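4.3 Loading a Garment Sequence into Skedach

1. Open the Munolex planner and select the garment profile.
2. Set the grasp timeout to 8 seconds.
3. Confirm that the finger gap reads as open.

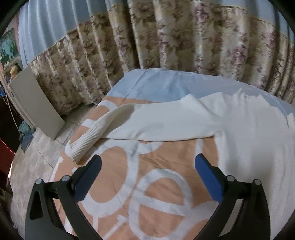
Can the timeout be changed during a run? Changes entered during a run take effect when the next sequence is loaded.

4. Press Load. Wait for status code 252.

CAUTION: Do not close the planner while loading is in progress.

Feser Costigan Support | Copyright Feser | Back to top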